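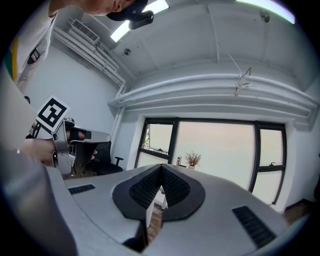
Window end of the office, November. Pipes, plant, chair.

1/ We've been in this office since spring and I've been slowly sorting out the window end of it. A few people asked how it's going, so I'm putting it in one thread. It's mostly pipes and a chair.

2/ Background: the room is on the third floor of the Ogilvie building. White walls, white ceiling, shallow beams, rectangular light panels between them. Rent is fair. The previous tenant left two desks, a filing cabinet with no key and a drawer of curtain hooks. There are no curtains.

3/ The pipes. A thick run of white ones goes along the back wall over the window. Everyone who visits asks about them. I asked Archie MacKinnon, who manages the building, and he said they're staying where they are and please don't hang anything on them.

4/ I had been planning to hang things on them. Hooks on the pipes, trailing plants from the hooks. I'd already bought the hooks. They're in the drawer with the curtain hooks now.

5/ There's a thin wire dangling off the pipes on the right-hand side. I don't know what it was for. Archie doesn't either. He's going to have it looked at when the electrician comes for the stairwell. Until then I'm leaving it alone and so should you, if you visit.

6/ The air conditioner is on the other wall, upper left if you face the window. More white pipes under it, running down toward the corner. I looked into boxing those in. Got one quote, and it was more than I spent on everything else in the room put together. Not doing it.

7/ I did wipe the slats down. Soft brush first, then a damp cloth. Do the brush first. I did it the other way on the left half and made a gray paste.

8/ Window: wide, three big panes, black frames. It's the reason I took the place. On a clear morning you can see over to the Piltau depot. On a hazy one you get pale gray and a few outlines. November is mostly the second kind.

9/ Washing the inside takes me 40 minutes with a squeegee and a bucket. The frames take longer than the glass. Black shows every drip. I keep a dry cloth in my back pocket and go around each pane before moving on to the next.

10/ The outside is Archie's department. Twice a year, he says. We'll see.

11/ Blinds: people keep telling me to get blinds. I borrowed one roller blind from Niall Mowat's place to try it. It cut the glare on his old monitor fine, but the room felt like a storage closet by three in the afternoon. Gave it back. I turned my desk ninety degrees and that took care of most of it.

12/ Plant on the sill is mine. Small, white pot, reddish-brown sprigs. Wanda Lyons gave it to me as a cutting and neither of us wrote down what it is. If you know, reply. It gets a small cup of water when the soil is dry an inch down, and a quarter turn whenever I remember.

13/ It has been on that sill since June. I moved it to the filing cabinet for two weeks to see if it liked shade. It dropped leaves. Back to the sill.

14/ I'd like one more plant up there, something low. Shabnam Jatoi offered me a spider plant the size of a dog. The sill can't take that.

15/ Chair. Black, mesh back, black armrests. I bought it used for $142 from a place called Granberg that clears out offices. New ones at the same level were $365 and up. I sat in five or six before picking. Bring a book and sit for ten minutes, the first minute tells you very little.

16/ Things I checked on the used chairs: does it sink, do the armrests wobble, is the mesh sagging in the middle. The first one I liked failed on the sinking. You could hear it go.

17/ Mesh collects lint. Vacuum with the brush head, low suction. A lint roller leaves bits of its paper in the weave, so skip that.

18/ Lights. The panels had different tubes in them when I moved in, so parts of the ceiling looked slightly green and other parts didn't. I noticed it in the first hour and then couldn't stop noticing. Isla Kerr sat under them for a whole afternoon and said she couldn't see any difference.

19/ Archie has a box of tubes in the basement but they're not all the same either. I want a full matching set, put in on one day. That's on the list for after the new year. If you do this in your own place, write down the number printed on the old tube before you go to the store.

20/ Floor space. I used to keep boxes under the window because it looked like wasted space. Then I couldn't get to the window to open it, or reach the plant. The boxes went to the Odlow unit down the street, the smallest size they rent. I've been to visit them once.

21/ Total spent on the room so far, since Niall asked: $1,501. Chair, desk lamp, a better desk top, paint for the door, cleaning stuff, a shelf, and the hooks I can't use. The desk top was the biggest part of it.

22/ What I'd skip if I did it again: the lamp. With that window and the ceiling panels I've turned it on about four times. Wanda can have it if she still wants it.

23/ Someone asked about noise. The air conditioner hums on high and is fine on low. The pipes knock a little first thing in the morning and stop by nine. You get used to it. Niall hasn't, but he only comes in to use the printer.

24/ Also asked: did I paint the walls. No, they were white when I got here. I touched up some scuffs by the door and the new white doesn't match the old white. From the desk you can't tell.

25/ Still to do: matching tubes, the wire (Archie), a low plant for the sill, a key for the filing cabinet. A locksmith told me to bring him the number off the lock. There's no number on the lock.

26/ Hooks are free to anyone who can pick them up. Twelve of them, still in the bag. The curtain hooks too, if you want those.

27/ Edit to 12: three replies so far on the plant and three different names. Going to take a cutting over to the garden center and ask there.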